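4.2 The cable opening and the habits that form near it

When we began talking with people about their desks, we expected to hear about height, legroom and perhaps the color of the top. What we heard about, over and over and with real affection or real annoyance, was the little round hole that lets the cables through. We had given it one line in our interview guide, and by October it had earned a section of its own. We visited 12 shared offices for this part of the study and collected 293 short diary notes from the people who work in them, and a surprising share of those notes mention the opening in one way or another (lost pens, cold coffee, chargers that slid back down when someone stood up).

The tables we looked at most closely have light tops with a visible wood grain, and the opening sits well in from the edge. Figure 3 gives an idea of how much surface is left on every side of it.

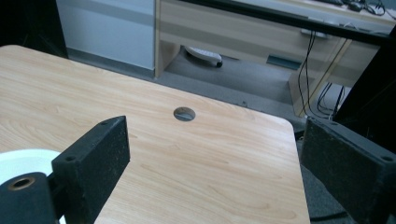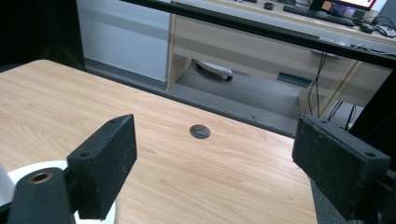 Figure 3. Light tabletops with a round, lined cable opening.
Simin Zarei

A hole placed this far in is handy for a screen that stands in the middle of the table, and several people told us they liked being able to push everything toward it and keep the edges free for paper. Others felt quite differently. One diary writer at the Fendach office explained that she spreads large drawings across her table every morning, and that her pencil finds the hole through the sheet sooner or later, however carefully she plans. She had taken to laying a piece of thick card over it, and two of her colleagues soon did the same.

We also learned a good deal about where the cables go once they have left the tabletop. People think of the opening and the floor underneath as one arrangement, and they were generous in showing us how it worked for them. In the Prinholm rooms, where tables could be up to 800 mm from the nearest outlet, the usual answer was a power strip on the carpet, nudged along with a foot whenever the furniture moved. Nearly everyone there described this nudging, usually with a laugh, and a few had grown tired enough of it to stop moving their tables at all.

That last point matters for Section 5, where we return to the question of how freely people rearrange a room that was furnished with rearranging in mind.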